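List: surnon-users
Subject: Re: [surnon-users] Finish schedule import drops the last coat
Time: 14:20

Attached is the patch against the current branch, plus answers to the points raised earlier in the thread. I have quoted the original report because the archive split it in two.

> We import finish schedules from Mevodgate into Surnon for the Zallunau
> job. The export has one row per coat. After import, any surface with
> more than two coats shows only the first two. The row count in the log
> is correct (119 rows read, 119 rows accepted), but the printed schedule
> is short. No warning is given.
>
> Steps:
> - export the schedule from Mevodgate as semicolon-separated text
> - run the import with the default mapping
> - print by surface
>
> We also see the spread rate of the primer change between the import
> screen and the printout. The file says 700 and the printout says 70.
> I don't know if these are the same bug.
>
> Last, the import got very slow in February, when the file grew to
> nearly 2000 rows. Is there a limit?

They are separate bugs.

Missing coats. The importer builds a key for each row from the surface code and the coat type. The coat type field in a Mevodgate export has three possible values: primer, base and finish. If a surface has two finish coats, both rows produce the same key and the second overwrites the first. The log counts rows before the keys are built, so the count looks right. Surfaces with one primer and several finish coats are the ones affected. A surface with one coat of each type imports correctly even though it has three coats, so the "more than two" rule in the report holds only for schedules with no base coat. I checked this with a small file and the result was the same on both versions I have installed.

The patch adds the coat order to the key. Coat order is column 2 in the export. If your mapping file skips that column, the importer now stops with an error and leaves the existing schedule alone. The default mapping has been changed to read it. Custom mappings have to be edited by hand:

coat_order = 2
coat_order_required = yes

The second line may be left out. It is the default.

Existing schedules are not repaired. The overwritten rows were never stored, so you need to import the original file again. Delete the old schedule first, or the importer will treat the new rows as changes and ask you to confirm each one.

Spread rate. This one is in the print template. The field is two characters wide, and the template cuts the value from the right without checking. The stored value is correct. You can confirm that by opening the surface record, or by exporting back to text. I have widened the field to six characters in both the by-surface and the by-room templates. If you copied the template to make your own layout, look for the line that starts with "rate" and change the width there. The by-product template was already correct.

Please check any printouts that have left the office. A cut value still looks like a number, and an order worked out from it will be wrong.

Speed. There is no limit on rows. The importer reads the product list again for every row, and the product list on the shared drive is slow to open. The patch reads it once at the start. On my machine the large file now takes less time than the small one did before. If you edit the product list while an import is running, the edits will not be seen until the next import.

Dong users should note that the Dong connector has its own import code and does not get any of these changes. It builds its keys in a different way and I have not been able to produce the missing coat there. The template fix applies to everyone, whichever import is used.

To apply the patch:

1. Close Surnon on all machines that share the data folder.
2. Copy the data folder.
3. Unpack the patch over the program folder.
4. Start Surnon on one machine and let the index rebuild finish.
5. Import the schedule.

Step 4 shows a blank window during the rebuild. Leave it open. Closing it forces the rebuild to start over the next time.

On the question of substrate notes, which came up further down the thread: the notes column is imported as plain text and is not checked against anything. Line breaks inside a note are turned into spaces. A semicolon inside a note will still shift every column to its right unless the note is in double quotes, and Mevodgate does not add the quotes unless "quote text fields" is turned on in the export dialog. I would turn it on and leave it on. Making the importer guess at unquoted semicolons has been suggested before and I am still against it.

Surface records can also hold one picture each. Pictures are matched by surface code, so the file name has to be the same as the code, in the same case. The patch does not touch this. Pictures are scaled down on import and the original is kept in the data folder.

Reports of problems with the patch should go to the list with the mapping file and the first few rows of the export. Please leave the header row in.

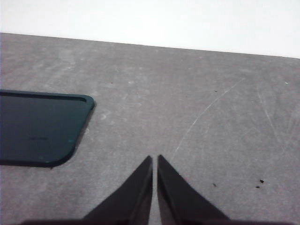

One correction to the mapping lines above: they belong under the [columns] heading in the mapping file. If they are placed before the first heading, they are read as comments and you will get the missing column error.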